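Surnora Extension Kit, Years 3 to 6
Classroom resource box for gifted and high-ability learners. From Tundness Learning.
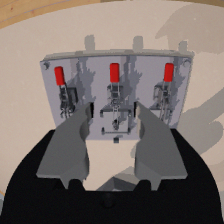
Three toggle clamps on a mounting plate.

In stock. Ships from our Wuston warehouse, orders in before 2 pm go same day.

What you get:
166 task cards, colour coded by strand (maths, language, design, ethics)
54 open-ended project briefs, one per sheet, wipe-clean
2 teacher guides, spiral bound
Pre-assessment checklist, photocopiable
Sturdy box with lid

For kids who finish early and are sick of being handed more of the same. Cards start where the regular unit stops. No set order. Pull one, hand it over, check in later. Works for pull-out groups, cluster classes, or one student at the back table.

Checklist now matches the Grgić scale, so if your school already screens with that you can skip the first section. Older boxes don't have this, email us and we'll send the pages thru for free.

New in this edition: more briefs on local history, bigger print on the cards, a whole page on twice-exceptional students (dyslexia, ADHD, autism) with adjustments for each strand. Ethics cards rewritten. Few teachers said the old ones were too wordy. Fair enough.

Used in over 900 classrooms.

Please note
Not a full program. Meant to sit beside your own planning.
Design strand needs cardboard, string, tape, scissors. Not suppplied.
Site licence for the digital cards sold seperately, covers one campus.
Purchase orders ok for schools. Home educators pay by card at checkout.

Returns: unopened boxes, 30 days. Missing cards replaced no charge, just tell us the number on the corner.

Years 7 to 8 kit due September. Join the list to get the sample pack first.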